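Ticket 221 – arm stalls over the pan, Skistley kitchen sim
Opened: August 2021
Status: open, waiting on Sekulach

Hi again, me with the pan job. I ran the Kwak planner on the kitchen build 30 times last night and it froze in 4 of them, always with "wrist limit reached" and then nothing – no retry, no homing, I had to kill the process by hand.

Things I've tried so far: rolled back the gripper config (no change), slowed the arm right down (no change, just a slower freeze!), and swapped in the Brernumeck joint limits, which made it stop even earlier, so I've put the old ones back.

Render from the same job attached, in case the arm pose gives anyone a clue.
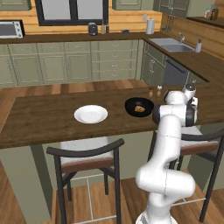

Gripper just past the frying pan, plate over to the left

Log is in the shared folder, the error's on line 79. Could someone check the wrist limits against the sim model please?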